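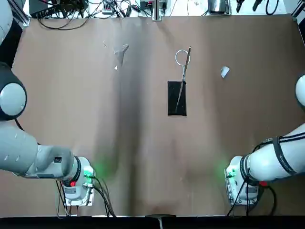 From: Sverre Løken
To: Altau home cooking list
Subject: Re: Dry beans still hard after a long simmer

Kuldeep Sengar wrote:

> I have a pot of pinto beans that will not get soft. They were soaked
> overnight, drained, and put on at a low simmer with an onion, a can
> of crushed tomatoes, two teaspoons of salt and some cumin. That was
> 9 hours ago. The skins have split and the sauce tastes fine, but the
> insides are chalky. The beans came from the back of the cupboard and
> I can't say when I bought them.
>
> Two questions. Is the salt to blame? My mother never salted beans
> until the end. And can this pot be saved, or should I start again?
> I have people coming on Sunday and would like to know what to change.
>
> Also, would a pressure cooker fix it? Vandana Nishad offered to lend
> me hers.
>
> Kuldeep

Kuldeep,

The salt is the least likely cause. I would look at the tomatoes first, the age of the beans second, and your water third.

Acid. Bean cell walls are held together by pectin. Cooking softens a bean by breaking that pectin down so it can dissolve. In acid conditions the pectin is more stable and the process slows a great deal. A full can of tomatoes added at the start is enough to do this, and so is vinegar, wine or lime juice. Molasses has a similar effect, partly through its acidity and partly through the calcium it carries. Old baked bean recipes use this on purpose: the beans are boiled until nearly done, then the molasses goes in, and they can stay in the oven for hours without turning to paste. Canned tomatoes often have calcium chloride added to keep them firm, and it firms up beans in the same way. Check the label.

Age. Beans stored for a long time, especially somewhere warm or humid, develop what the textbooks call the hard-to-cook defect. There is more than one explanation for it. The usual one is that calcium and magnesium released inside the bean bind to the pectin, so you have the hard water problem from within. Beans in that state will take up water in the soak and look normal, then refuse to soften. Split skins with chalky centers fit this well. They fit the tomatoes well too, so your pot can't tell us which one it was.

Water. I know from the utility sheet that ours at the Sokuldale end is hard. If you are on the same supply, plain tap water will add to cooking time with any bean. Filtered water from a jug helps somewhat. A pinch of baking soda, no more than a quarter teaspoon to a pound of beans, helps more. Beyond that the beans taste soapy and the outer layer goes to mush before the center is ready.

Salt. The rule about salting at the end is widely repeated, and I followed it for years. Side by side, beans soaked in salted water cook as fast as the unsalted ones or faster, with fewer burst skins. The sodium displaces some of the calcium and magnesium in the skin. I use three tablespoons of table salt to a gallon of cold water for a pound of beans, soak overnight, drain and rinse. Then a modest amount of salt in the cooking water. Your two teaspoons did no harm.

Can the pot be saved? Possibly. I would try this:

1. Strain off the liquid and keep it in the fridge. Pick out what you can of the tomato.
2. Rinse the beans and cover them with fresh water by two inches.
3. Add an eighth of a teaspoon of baking soda. Stir.
4. Bring to a full boil for ten minutes, then drop to a steady simmer.
5. Test five beans every half hour. One bean is not a fair test, as they soften unevenly.
6. When all five are creamy, drain and put them back into the reserved sauce. Simmer for twenty minutes and taste for salt.

If there is no change after two hours in the fresh water, age is the cause and I would give up on eating them whole. You can still put them through a blender for soup, although some graininess will stay.

For Sunday, buy new beans from a shop that sells a lot of them. Bhatt on the main road would be my choice. Soak in salted water, cook with the onion and cumin only, and add the tomatoes once the beans are fully soft. They need to be fully soft at that point, as they will not move much afterward. I cook them the day before and leave them to cool in their liquid. The seasoning evens out overnight and fewer of them break on reheating.

Pressure cooker. It will help. The higher temperature gets through moderately old beans that would never finish on the stove, and it partly makes up for acid. Soaked pintos at high pressure take me 9 minutes with a natural release. Don't fill it past the halfway mark with beans, and add a spoonful of oil to keep the foam down. I would still hold back the tomatoes. Apart from the texture, thick tomato sauce can scorch on the bottom of the pot.

One caution, as it comes up on this list now and then: if you go the other way and use a slow cooker, red kidney beans must be boiled hard before they go in. I soak them, throw out that water, and boil in fresh water for thirty minutes. The toxin in them is not destroyed at slow cooker temperatures. Pintos have less of it, but I boil those for ten minutes all the same.

Tahira Butt posted her notes on black beans and baking soda here in July. They are in the archive as message 639, and she weighed everything, so her amounts are more exact than mine. Mohit Pant's reply disagrees with her on soaking black beans at all, and I think he has a point for that variety, as the soak takes a good deal of the color with it.

If you do try the rescue, please post how long it took and whether you changed the water.

Sverre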